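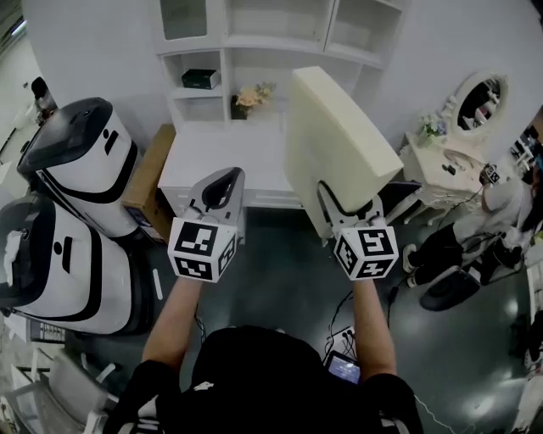 Search tickets Enter keyword or ticket no. Go

Ticket 442 — Right gripper loses tracking, open day demo, Cerkton
Opened 12 July 2022
Status: waiting on Tolico

Hello all, and thank you for being so patient with us during the visit! Our guests were lovely about it and stayed for a second try, so please don't feel bad.

The trouble is with the hand-held pair. Whenever the right gripper takes the foam cushion and tips it upright, its track drops out and comes back a little way off. The left one, held open, stays steady all the while. I did wonder about the shiny floor, as it picks up the ceiling lights something awful — but I can't prove it.

Tried so far:
- restarted the session, same result
- wiped the marker cubes, same result
- log 260 clean with no cushion, log 265 drops with it
- timeout raised to 3000 ms, fewer drops but still there

The folks at Bristska had something similar in March and swapped a cube. Could you send us one before the Vasić visit? I'll gladly rerun both logs when it comes.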